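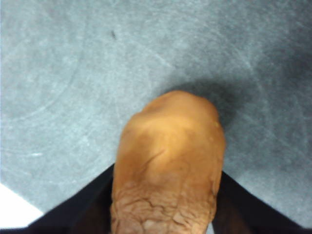
A rounded, wrinkled item held between the fingers of the gripper, seen from the wrist camera.

The open day at Vanell's handling workshop began at ten with coffee and a fire safety notice, and by half past the visitors had been divided into two groups. One went to the palletising line. The other, smaller group went to the bench at the back, where Gizella Bodnár has been working on the gripping of soft and irregular goods. I joined the second group and stayed on afterwards to talk to her and to Amedeo Mancuso, who writes the control software.

The bench carries a single arm with a parallel gripper and a camera at the wrist. A monitor shows what the camera sees. Most visitors looked at the monitor and ignored the arm.

"People assume the arm is the difficult part," Bodnár said. "We bought the arm. It does what the manual says it does. Our time goes into the last few millimetres before contact and the first half second after it."

I asked what happens in that half second.

"The object changes shape. With a metal bracket, you close until you meet resistance, and the resistance comes up very steeply. You can stop on a current threshold and be confident. With something soft, the resistance comes up slowly, and it is different at the top of the object from the bottom. If you use the same threshold you squash it. If you lower the threshold, you stop too early and it slips when you lift."

Her approach is to close in steps. The fingers move until the first sign of contact, pause, close a little further, and pause again. At each pause the software compares the motor current with the previous reading. When the slope between two readings passes a set value, the grip is held and the arm lifts slightly. Only then does it carry out the full lift.

Mancuso described the small lift as the more useful half of the method. "A grip that looks sound on the bench can fail once the weight is on it. So we take the weight on slowly, we look at the camera again, and we ask whether the object has moved relative to the fingers. If it has, we put it down and start over. The cost is time."

The time was what the man standing next to me wanted to know about. Evaristo Bellini runs a packing shed and had driven a fair distance for the morning. He asked how long a pick took. Mancuso told him 12 seconds for a careful one.

"My people do it in two," Bellini said.

"Yes," Mancuso said. "They will go on doing it in two. I can bring ours down, but I can't bring it down to that with this hardware, and I would not quote you for it."

Bellini wrote this down. He told me later that he had found the answer more useful than the brochure, and that his interest was in the night shift, where he has trouble filling places and where a slow machine would be acceptable if it could be left alone. He was less satisfied on the question of cleaning. The fingers come off with two screws each, but the wrist housing does not, and he thought that any machine working with produce should be one he could hose down. Bodnár agreed that the housing was unsuitable for a wet area and said a sealed version was on the list for October.

I asked her how she chooses objects for testing.

"Badly, at first. We used foam blocks. They are cheap and they are all the same, and we got very good at foam blocks. Then Giorgia told us to stop."

Giorgia Rizzi is the test engineer. She keeps the object set, which is stored in plastic trays under the bench, and she decides what goes into each run. The set has 50 objects. She would not let the visitors choose from it, on the grounds that visitors pick the interesting ones and the boring ones then get no testing.

"A smooth skin and a wrinkled skin are different problems," Rizzi said. "On a smooth one, the pad has a lot of area in contact, so friction is predictable. On a wrinkled one you are resting on ridges. When you squeeze, the ridges flatten and the contact area grows while you are measuring it. The current reading moves and you don't know if that is the body of the object pushing back or only the skin settling."

Objects with both kinds of surface are of particular interest to her, as the choice of grasp height then matters more than the choice of force. The planner at present prefers the widest part of the outline that will fit between the fingers. She considers this a poor rule and has asked for it to be replaced. Mancuso's position is that it is a poor rule which is easy to debug, and that he will replace it when he has something better that is also easy to debug. They have evidently had this discussion before.

The worktop came up as well. One visitor asked why the team had not used something cleaner behind the objects, given how many scratches show up in the camera view. Rizzi said that a clean background had been tried and that the results were too good.

"On a plain new sheet the outline is perfect every time. Then you go to a customer and the table has been used for years. Scratches, scuffs, bits of dirt. The software finds an edge where there is no edge. I prefer that it meets the scratches with us."

Shadows cause more trouble than scratches. Once an object is off the surface, its shadow separates from it and spreads, and an earlier version of the software took part of the shadow to be part of the object. The slip check then reported movement that had not taken place, and the arm put down objects it was holding perfectly well. Mancuso corrected this by ignoring any region with blurred edges. He described the correction as crude. It fails if the camera is out of focus, in which case everything has blurred edges and the software concludes that the gripper is empty.

"Which it reports with great confidence," Rizzi said.

The wrist camera itself is a compromise. From the wrist, the fingers hide part of the object, and the part they hide is the part being gripped. A second camera to one side would solve this and would also need its own mounting and calibration, and a guard to stop people knocking it. The team had one for a while under a project called Plemiden. Gianni Fabbri, who manages the workshop and who joined us for the last part of the conversation, was not sorry to see it go.

"Each Monday it was in a slightly different position," Fabbri said. "We lost the first hour of the week to it. The one on the wrist moves with the wrist. If it is wrong, it is wrong in the same way all day, and we can correct for that."

Fabbri was careful about what the bench is for. Vanell does not sell it. Two customers, Marino and Gonley, have paid for trials using their own goods, and neither has placed an order. He expects one of them to do so and would not say which. The work is funded from the palletising side, which is older and makes money, and he reviews it every 3 months.

I asked him what would make him stop.

"If the failures stopped changing. At the moment each review has a different set of failures from the one before, and the old ones are mostly gone. If I saw the same list twice I would ask some questions."

Bodnár asked that I record one of the current failures. The gripper has no means of telling whether it has marked the skin of what it holds. Force is limited and logged, but the limit is set by hand for each type of object, and the check for damage consists of Rizzi picking the thing up afterwards and turning it over under a lamp. For a trial this is adequate. For Bellini's night shift it would not be, and he had noticed this without being told.

The afternoon session was a repeat of the morning's with a school party. The workshop asks that trade visitors book through the front office and bring samples in a rigid container, with the supplier's name on the lid and at least three of each item. Safety shoes are provided up to size 12.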